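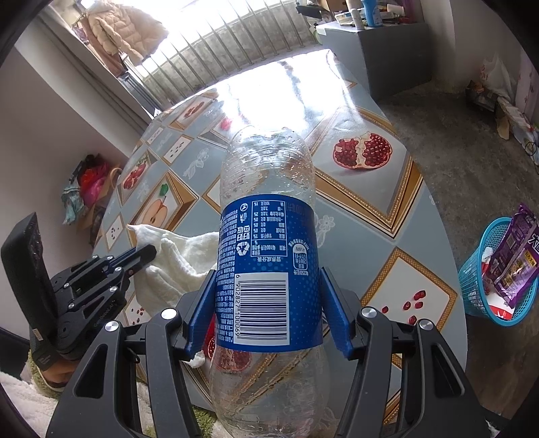 Sedbridge College Sets Budget for Hand-Held Gripper Purchase

June 9, 2025

The Department of Applied Automation at Sedbridge College has approved a spending plan for new hand-held gripper sets, replacement parts and storage, to be delivered in two stages. The first order will be placed this summer. The second depends on a review of use and repair costs in October.

Under the plan, the department will buy six sets in the first stage. Each set consists of a pair of grippers, one for each hand, together with spare fingertip pads and a carrying case. A further six sets are listed for the second stage, bringing the total to 12 if both orders go ahead.

The grippers are used to record everyday handling tasks in ordinary rooms, with household goods such as drink bottles, towels and food packages. Recordings from this work support the department's courses in robot manipulation and its joint project with Cruickshank, an equipment supplier based in Stalstead.

Roswitha Hinrichs, who heads the department, said the plan was drawn up after staff compared the cost of owning equipment with the cost of renting it by the term.

"Rental suited us while the work was small," Hinrichs said. "We now have sessions scheduled in every week of the fall term, and the rental charges would pass the purchase price before the year is over."

Consumable parts are a separate line in the budget for the first time. Fingertip pads wear down with regular handling of smooth plastic and fabric, and in past years replacements were paid for from general lab supplies. The new line allows 169 pads for the year, with an initial delivery in July and the balance held by the supplier until called for.

The department has also set aside $2,000 for calibration and minor repairs. Requests against this amount will be handled by the equipment office and must carry the serial number of the set concerned. Damage to jaws or linkages that cannot be repaired on campus will be referred to Cruickshank under the terms of the purchase agreement.

Household items for the recordings will continue to be bought locally by the teams that use them. Teams are asked to keep receipts and to submit them monthly. Items already on hand in a home or other host location may be used with the agreement of the host, and no payment is made for them.

Software is not part of the present order. The department will keep its current license for Cisine, the program used to sort and label recordings, through the end of the academic year. Any change will be considered with the second-stage purchase.

Existing rental sets are to be returned to the equipment office in their original cases, with all pads and fasteners, before the new sets are issued. Staff who need a gripper set during the changeover should reserve one in advance through the office.

Instructors planning fall courses that require the grippers should send their expected session dates and the number of sets needed to the equipment office. Requests for the second-stage order will be accepted until the October review opens.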